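Reading room > Home and Habits > Kitchen

Do double sinks make you tidier? I have my doubts

Filed under: Kitchens, Grumbling

Every renovation article I read in May told me that a double sink changes how you live. Wash on the left, rinse on the right, and order will spread through the house like a nice smell.

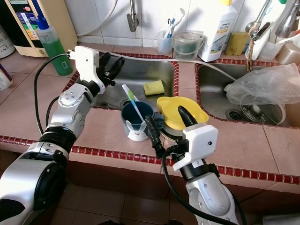 I've lived with two basins long enough to have an opinion, and the opinion is that a second basin is a second place to leave things. A plastic bag you mean to rinse and reuse? Drape it over the right side, half on top of the colander, and it can stay there all week. A pitcher you mean to wash can lie on its side in the middle. With a single sink you'd have to deal with both of them before you could fill a pot.

My neighbor Annelies Schnyder swears by hers, but she'd be neat with a bucket and a garden hose.

Then there's the toothbrush question. I keep seeing old toothbrushes recommended for kitchen cleaning, and I'll admit that one does get into the holes of a drain strainer better than a sponge. But how many does a kitchen need? There's one leaning in the bunny mug and two more in the little white cup by the tiles, and I can't say that the grout looks three times better for it. The bunny mug is also a mug. I would like to drink out of it again at some point.

Same with sponges. The yellow one with the green scrubbing side does nearly everything, and yet there's a second one by the big white bottle at the back. Concetta Donati told me you should keep one for dishes and one for the sink itself. Fine in theory. In my experience the two swap jobs within a day and you end up sniffing both of them.

I did price a proper organizer. Plara makes a steel rack that goes over the divider for 70 dollars, and the Galli version with a drip tray is 100. The fellow at the showroom in Dirkthorpe assured me that it "gives everything a home." So does a drawer, and I already own several of those. He also wanted to show me a whole new sink unit at 2167, at which point I remembered I had parked badly.

So no rack for now. I'm going to try moving the toothbrushes under the sink and giving the pitcher a shelf, and I'll wash the bag or throw it out. If the right basin is still full in a month I'll write a retraction of some kind, though I'm not sure what I'd be retracting.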